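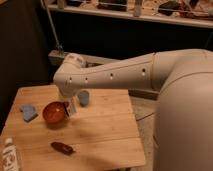

Wanted: people who do not think a robot can clear a table

We are looking for 55 adults to watch machines do chores and tell us, in plain words, whether the job got done. Paid sessions, February start, Drikside building, second floor. No technical background needed. If you have one, please say so on the form, as we are capping that group at 7.

Some history first. Last year the Nanutetti study asked 200 people what they thought of household robots after showing them short promotional clips. Most of them came away impressed. Then we showed a smaller group the same kinds of chores uncut, at normal speed, with the waiting left in. The scores dropped like a plate. We would like to know how far they drop when the viewers have spent years doing this work for a living, or for a family, and know what a finished kitchen looks like.

The project is called Cestus. It has one question: can a machine do a household or shop-floor chore well enough that you would stop doing it yourself? I have been hearing "nearly" since I was in school. I run this study partly out of stubbornness, and you should know that before you sign up.

What you will be judging

The chores are small. Pick up a thing, put it where it goes, move to the next thing. Bowls, cups, sponges, small boxes, bottles. You would do most of these with one hand while talking on the phone. Each session has a mix of table clearing, sorting and shelf stocking, some done by machines and some by people working to the same instructions. 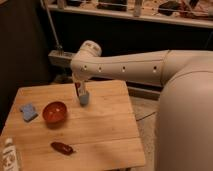
You will fill in a short sheet after each chore. The sheet asks whether you would accept the result at home, whether you would accept it from a new hire, and what you would have to do over. There is a big blank space at the bottom and we read everything in it. "It put the sponge down nicely but I could have wiped four tables by then" is a perfectly good answer. So is "better than my son."

We are not going to tell you what to think of the machines, and that includes me. If you watch a full session and decide I am a crank, write that in the blank space.

Who we want

People who have worked at least a year in one of these: housekeeping, home care, dishwashing, restaurant bussing, grocery stocking, warehouse picking, laundry. Paid or unpaid. Raising kids counts. So does looking after a parent.

You must be 18 or over, able to sit for two hours with a break, and able to read a one-page form in English. Glasses are fine. Tell us if you need a different chair, large print or a ground-floor room and we will set it up.

Please do not apply if you work for a company that makes or sells robots, or if you own shares in one. We check, and it is awkward for everyone.

What you get

$55 for each two-hour session, paid the same day. Most people will do three sessions. Bus fare is covered if you keep the ticket. There is coffee, and it is made by a person.

What we don't know yet

How many chores we will get through in one sitting. The pilot had a list of 167 and did not come close to the end of it. A machine that takes its time with one small box makes for a long afternoon, so bring a sweater and some patience. We will stop at two hours no matter where we are on the list.

We also can't promise you will see anything go wrong, or anything go right. Some applicants have asked for one or the other.
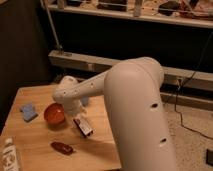 A small box, a red-orange bowl and a sponge-like item on the table, with the gripper at the box.

How to apply

Send a few lines to Laine Dzene at the Cestus desk. Say what kind of work you have done, for how long, and which times suit you: 10 a.m., 1 p.m. or 5:30 p.m. No résumé, please. If there is a chore you would pay good money never to do again, name it. We may add it to the list.

You will hear back either way. Places are filled as forms come in, with a few held for people who work nights.

14 comments | 38 shares

Related
Call for readers: instruction sheets for shelf stocking
Lemieux kitchen diary, part two: who wipes the counter?
Part-time session host wanted, evenings
Notes from the Nanutetti study

Contact: Laine Dzene, Cestus desk, Drikside, second floor | © Cestus | Back to top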